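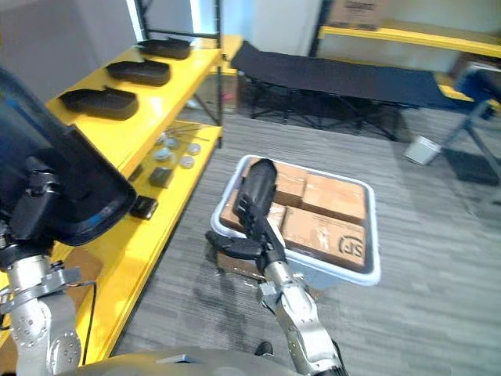
A reader of the first version of this page objected that a sangeet should not need a cue sheet, and that the families in her house had always just got up and danced. That works in a living room. At Nurdale Hall, with 321 guests and a hired sound desk, the operator needs to know which track comes next.

Building a Sangeet Running Order

What you need

A list of acts, the final edit of every song, a floor plan of the stage, and one laptop with a playback program. The steps below use Bovia, but any program that can stop at the end of a track will do.

Step 1. Collect the tracks

Ask each group for a finished audio file, with cuts already made. Do not accept links. Name each file with its act number, then the group, then the song: 04_cousins_medley. Set a limit of 300 seconds per act. Parents' acts usually run shorter, and 145 seconds is plenty for a single song with one verse removed.

Step 2. Order the acts

Open with a large group and keep the couple for last. Anyone dancing in two acts needs at least one full act between them, or two if there is a change of clothes. Place speeches after a loud number, while the dancers are clearing the stage.

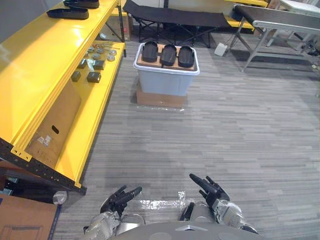

Entrances and exits should be worked out on paper before the first full rehearsal. Draw the stage to scale and mark both sets of steps. Then put down one small object per dancer and move them through each formation. Hardware is good for this: flat gray discs like those on the lower yellow shelf can stand for one family, and little dark cubes for the other. Write down the side each group leaves from.

Step 3. Write the cue sheet

Use one row per act, with columns for file name, start cue, length, entrance side, and lights. The start cue must be something the operator can see or hear, such as "lead dancer raises right arm." Print in a large font. Keep the volume setting at 50 in Bovia and let the sound desk handle the rest.

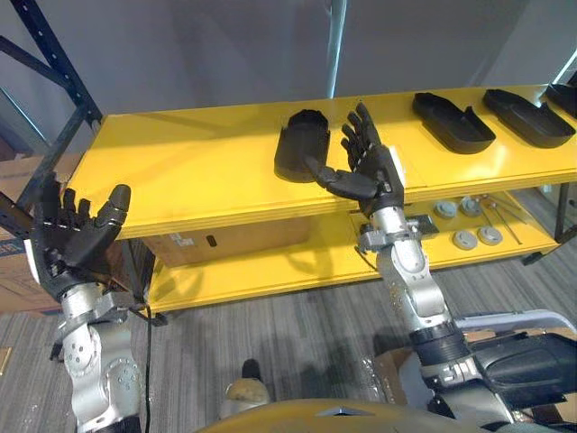
Step 4. Run the technical rehearsal

Play the first and last ten seconds of every track in order. Check that playback stops after each one. Correct the sheet by hand, reprint it, and throw out the old copies.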